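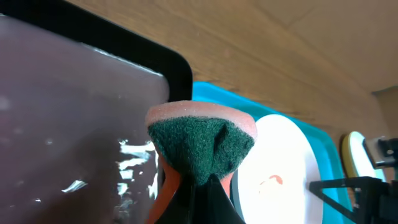
A reader wrote in to ask why her Zomska bookkeeping app showed 77 invoices when her accounts package showed more, and whether she'd have to key the rest in by hand. Please don't, not yet!

Workshop Tips > Paperwork > Linked accounts

I do the books for our little workshop at the kitchen table, usually with a cuppa going cold, and I've had this same muddle more often than I'd like (once with 2,000 dollars apparently gone missing, which gave me a proper fright). So have a look through these before you touch anything.

1. Check the date range first. Mine had quietly gone back to May, and everything older was hidden.

2. Look for doubled-up customers. If you've got the same business in there with two spellings, as I had with Ghiță and plain Ghita, merge them and sync again.

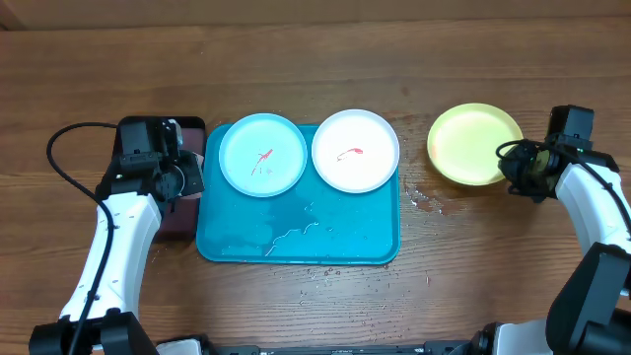 3. Write down the last invoice number on both sides. When mine stopped at 3,027, I knew just where to start looking.

We use cookies to remember your preferences. Accept | Manage

Comments

Uken Joinery: Doubled customers, yep. Cleared it up in one evening.

Rimolura: Does merging change the colour labels? I've got 523 customers and I'm fond of my labels.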